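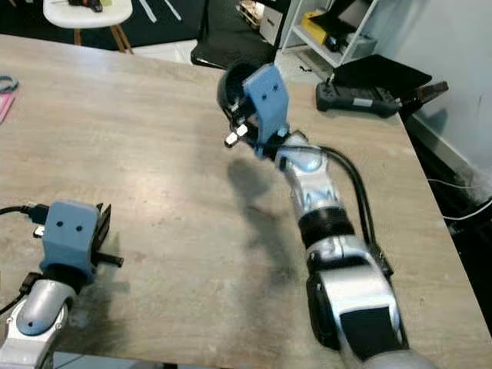

제6장 양팔 작업대의 일상 점검과 그리퍼 정비

학습 목표
양팔 로봇 작업대의 점검 순서를 설명할 수 있다.
케이블의 굽힘 상태와 커넥터 체결 상태를 확인할 수 있다.
3D 프린팅 그리퍼 부품을 교체하고 영점을 다시 맞출 수 있다.
점검 결과를 정비 일지에 기록할 수 있다.

6.1 들어가며

앞 장까지는 팔 한 대를 기준으로 관절 구조와 제어기 설정을 다루었다. 이 장에서는 탁자 위에서 두 팔이 함께 움직이는 작업대를 다룬다. 팔이 두 대가 되면 점검할 부품이 늘어나고, 두 팔의 작업 영역이 겹치는 구간을 따로 관리해야 한다. 왼팔의 영점이 조금 틀어져도 혼자 움직일 때는 눈에 띄지 않다가, 오른팔에 물건을 넘겨주는 동작에서 오차가 드러나는 경우가 많다.

이 장의 절차는 머니스(Murnness) 실습실에서 쓰는 작업대를 기준으로 정리하였다. 그리퍼의 외장과 앞판은 3D 프린터로 출력한 부품이고, 구동부와 손끝은 기성 부품이다. 다른 작업대를 쓰는 학교에서는 조임 토크와 점검 주기를 해당 장비의 설명서에서 찾아 바꾸어 적용한다.

6.2 사례: 헐거워진 커넥터

2월의 어느 오전, 실습 조교 유라니 살라사르(Yurani Salazar)는 왼쪽 그리퍼가 닫힘 명령에 가끔 반응하지 않는다는 보고를 받았다. 오류 기록을 열어 보니 통신 끊김이 22회 남아 있었고, 모두 손목이 바깥쪽으로 크게 돌아간 자세에서 발생하였다. 제어기를 다시 켜면 증상이 사라졌기 때문에 앞선 조에서는 소프트웨어 문제로 보고 넘어간 상태였다.

살라사르는 전원을 차단한 뒤 그리퍼 쪽 커넥터를 손으로 당겨 보았다. 커넥터가 1 mm가량 들려 나왔다. 고정용 클립이 빠진 채로 케이블이 관절 회전에 끌려가고 있었던 것이다. 클립을 다시 끼우고 손목 부근의 케이블에 여유 길이를 준 다음, 같은 자세를 반복하여 시험하였다. 통신 끊김은 다시 나타나지 않았다.

정비를 담당한 데벤드라 카시압(Devendra Kashyap)은 일지에 다음과 같이 적었다. “재시동으로 증상이 없어져도 원인은 남아 있다. 오류가 난 자세를 반드시 함께 기록할 것.”

6.3 점검 전 준비

가. 조작기로 두 팔을 대기 자세로 보낸다.
나. 비상정지 버튼을 누르고 주 전원을 차단한다.
다. 전원 스위치에 ‘점검 중’ 표지를 건다.
라. 탁자 위에서 팔의 동작 범위에 들어오는 물건을 치운다. 느슨하게 놓인 케이블도 치운다.
마. 정비 일지에서 직전 점검의 특이 사항을 읽는다.

전원이 꺼지면 관절 브레이크가 팔을 지탱한다. 브레이크가 마모된 팔은 서서히 처질 수 있으므로 팔 아래에 손을 넣지 않는다.

6.4 점검 주기

그리퍼의 개폐 횟수는 제어기 화면의 ‘누적 동작’ 항목에서 확인한다. 이 교재의 작업대에서는 3,000회마다 손끝과 앞판의 고정 나사를 점검한다. 출력 부품은 나사 구멍 둘레부터 갈라지는 일이 많다. 구멍 가장자리에 흰 줄이 보이면 갈라짐이 시작된 것으로 보고 교체한다. 앞판은 나사 4개로 고정되며, 대각선 순서로 조금씩 나누어 조인다.

케이블은 매일 눈으로 살핀다. 피복이 눌린 곳, 관절에 쓸려 광택이 난 곳, 급하게 꺾인 곳을 찾는다. 손상된 케이블은 테이프로 감아 쓰지 않고 새것으로 바꾼다.

생각해 보기
6.2의 사례에서 오류가 난 자세를 기록하지 않았다면 어떤 부품부터 의심하게 되었을지 조별로 이야기해 보자.

다음 절에서는 그리퍼를 손목에서 분리하는 순서와 영점을 다시 맞추는 방법을 실습한다.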